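Search this site Search

The Sociology of Waiting in Line
Notes for the fourth meeting, Drollbridge Evening College
Last updated 11/28/25 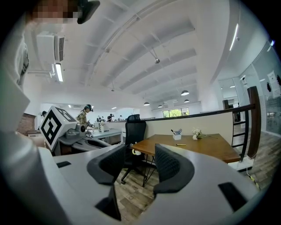 So last time we left off with the bakery, and I promised I'd get back to why people were angrier at the man who let his friend in than at the friend. I've been thinking about it all week. A line is a tiny government. It has one law (first come, first served) and everybody standing in it is the police. When a stranger cuts in, he's an outsider breaking the law. When somebody in the line lets a friend in, that's corruption! People take corruption harder.

Kavitha asked after class whether that holds if the friend goes in behind the person who invited him. Good question, and I gave a mushy answer. Let me try again. The person doing the inviting loses nothing either way if the friend stands behind, and one place if the friend stands in front. Everybody further back loses exactly one place in both cases. And yet people who'd put up with the first kind will sometimes put up with the second more easily, I think because they can see the inviter paying for it. Please argue with me on this.

Saving places

I grew up thinking you could hold a spot with a bag. At the clinic in Vastcombe where my mother went, there was a row of chairs by the door and people would put a shopping bag on one and go do their errands. A bag was good for one errand. If you came back with groceries AND a haircut, you'd pushed it, and somebody would have moved your bag to the floor. There was never a sign. I couldn't tell you how I learned it, I just knew, the way you know how loud to talk in a library.

Veronica Nistor, who took this course two years ago and let me keep her paper, wrote about "asking for the last." You walk in, you say "who's last?", a person raises a hand, and now you only have to remember that one face. There's no line to see at all. People sit, wander, lean on things. The order lives entirely in people's heads, each one holding one link of it. Her paper has a lovely bit about a woman who left without telling anyone, and the link behind her came loose, and it took the whole room to sort out who followed whom.

Her term for this is the "remembered line" and I'm going to use it from here on. The one with ropes and poles is the "marked line." The one with paper tickets is the "numbered line." Most real places mix them. My pharmacy has tickets, and then a second clump of people who've been called once already and told to wait, and that clump runs on memory alone.

Tickets

When I pull a ticket that says 78 and the screen says 4, I leave. I go get coffee. A ticket lets your body go somewhere else while your place stays put, and that changes how people treat each other. They stop talking! In a marked line you chat a little, you roll your eyes together, you watch a stranger's cart while she runs back for milk. With tickets you're each alone with the screen. Some of you will say that's an improvement, and on a bad day I'd agree with you.

I'd also like us to talk about paying to skip. Jin (the reading, the short one with the gray cover, not the long one) says a paid fast lane only bothers people when it joins the regular line at the same counter. Put it through a different door and the complaints drop. I believe this about airports. I'm less sure about hospitals. The Dakar chapter in the packet is a good thing to set beside it, so please read the two together and don't save Dakar for the bus ride in.

For next time

Stand in a line you don't need to be in. Pick a slow one. Write down what people do with their feet, where they leave gaps, and what happens when a gap gets too big (who says something, and do they say it with words?). Don't record anybody and don't use names. If someone asks what you're doing, tell them.

Keep it under 1,000 words. Veronica's paper is in the folder for anyone who wants to see what I mean by detail. The longer essay isn't due until April, so don't panic, but do start a list of places.

Oh, and I still owe you the thing about elevators.

Contact the instructor | Copyright Drollbridge Evening College | Back to top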